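The clerk at the Skerkeck station gave Ngọc Lục a chair and a cup of water and told her the detective would be out soon. That was at 7 in the evening. At 8:30 Kaiwen Tang came through the side door with his jacket over his arm.

"You're the landlady," he said.

"I own the building. I live on the first floor."

"And Hưng Phan rented from you."

"Four years. He was never late."

Tang sat down next to her instead of taking her back to a room. He asked when she had last seen Fengying Bai. Ngọc said it was the night before they found her, on the stairs, carrying groceries. Fengying had said hello. Hưng was behind her with the keys. 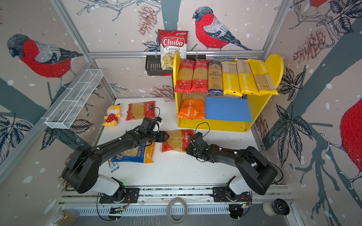 "Did they argue?"

"Not that I heard."

"Your neighbor heard it. Cúc Từ, across the hall from them. She says it went on until two."

Ngọc drank some of the water. Cúc was 94 and slept with the television on. She had also called the police in May over a raccoon.

"He did ask me for something," Ngọc said. "That same week. He wanted 400 dollars back from his deposit."

"Did he say what for?"

"A bus ticket to Laltach and a room there."

Tang took out a pen. "One ticket or two?"

She had written the check at her kitchen table while he stood by the door in his work boots. She remembered the boots, and that he'd thanked her twice.

"Two," she said. "He said two."

Tang wrote it down and asked her to spell her last name.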